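Gear sets back on the shelf at Nanddale toy library

Quick one before the doors open. The peg-and-gear sets are coming back to the Nanddale toy library in August, after a winter in boxes in the back hall. Six sets in all. Two were in bad shape and have been broken up for parts, so four will go out on loan to start with, maybe a fifth if the missing bits show up.

The sets are the Atisik ones, the older kind with plastic gears that drop over short pegs. Kids line them up so the teeth meet, turn one and the rest go round. Simple enough. They were the most borrowed thing in the building before they got pulled, and parents have been asking at the desk ever since.

Joris Verhoeven has been doing the sorting on the big table, with the green cloth down so small parts don't roll off onto the floor. "You lose one peg and the whole board is a bit useless," he said. "The gears people bring back. The pegs go down the couch." 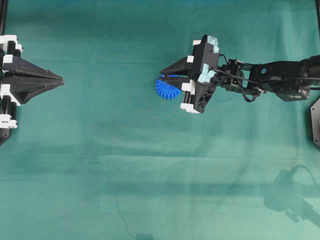
The full lot should come to 783 pieces going by the lists inside the lids. The count at the end of sorting was 634, so quite a gap, mostly pegs and the smallest gears. Some of that is old losses, some probably went out in the wrong box. Families who still have odd parts at home are asked to drop them in the tub at the desk, no fines, no questions.

Pieter Verbeke, who runs the loans desk, said the lids were part of the trouble. They had gone brittle and popped open in car boots. The new ones are clip-on, bought from De Bruijn on the main street, and each box will have a fresh parts list taped inside. The old lists were half rubbed out and nobody could agree what "med. wheel" ment.

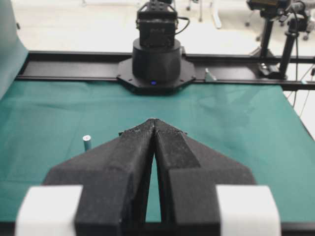
Pegs are the thing they are really short of. A replacement pack from Fluvar has been ordered but it will not be here until after the sets go out. Verhoeven has been checking what they do have by standing them up on the cloth to see if they sit straight. They are easy to miss – the one on the cloth is short and narrow, a pale colour with a nearly white top, and it would vanish on a light carpet. Any that lean go in the spares jar. Anything cracked goes in the bin, toddlers chew them.

Gears get a wipe and a look at the teeth. Blue ones have held up well, Verhoeven said, the yellow ones less so, and a few had been left on a windowsill long enough to go chalky. Those still work and will stay in. There was some talk of painting the pegs a brighter colour but paint makes them too fat for the holes, they tried it on a couple and had to sand it off agian.

Loans will be two weeks, one set per family, with no renewals until the waiting list is cleared. Names can go down at the desk now. Boxes get checked when they come back, so please allow a few minutes and don't drop them at the door after hours. The after-hours chute is for puzzles and books only.

The sets are marked for ages three and up. Smaller kids can use the board at the library with an adult sitting in, mornings only, and that board stays in the building.

Parts tub is next to the stamp pad. Ask for Verbeke if it's been moved.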